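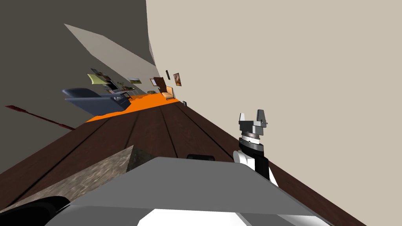 ## Dark plank top in a light living room: oil or poly?

**marcelino_m**

Moving into the Denness place in February and the dining table needs refinishing before then. Top is solid oak planks with narrow gaps between them, stained dark brown years ago by the previous owner. The old finish is worn through at both ends. I've sanded one corner to 120 and the stain goes deeper than I expected.

Options I'm looking at:

- hardwax oil, two coats
- wipe-on poly, satin
- leave the color, just scuff and recoat

Budget is $200. We eat at it every day and I have two kids.

**plankandpeg**

Poly. Kids plus oil means you'll be touching up rings every month. Scuff with 220, wipe down, three thin coats. Don't let it pool in the gaps or you'll get shiny lines that never look right.

**Alcides Medeiros**

Disagree with the above. I oiled a planked table six years ago and it's been fine. When a spot wears you sand that spot and rub more in. With poly you end up stripping the whole top. Gaps are also easier with oil — a stiff brush and a rag and you're done.

**plankandpeg**

"Fine" with how many people using it? I refinish tables for a living and the oiled ones come back first.

**Alcides Medeiros**

Four people, homework included. Maybe yours come back because the owners never put another coat on.

**temus_rd**

Before either of you, what's on it now? If the old coat has wax in it the poly won't stick. Rub mineral spirits on a rag in a hidden spot and see if it comes up yellow and greasy.

**marcelino_m**

Tried it under one end. Rag came up yellow and a bit sticky.

**temus_rd**

Wax, then. Clean it off completely, twice, new rags each time. Get down in the gaps with a toothbrush. Wait overnight before sanding, and lay the used rags flat outside to dry. Don't ball them up.

**plankandpeg**

Agree with temus on that. Still poly after.

**marcelino_m**

Going to clean it Friday and do oil on the underside of one plank and poly on another. Will post how the color comes out.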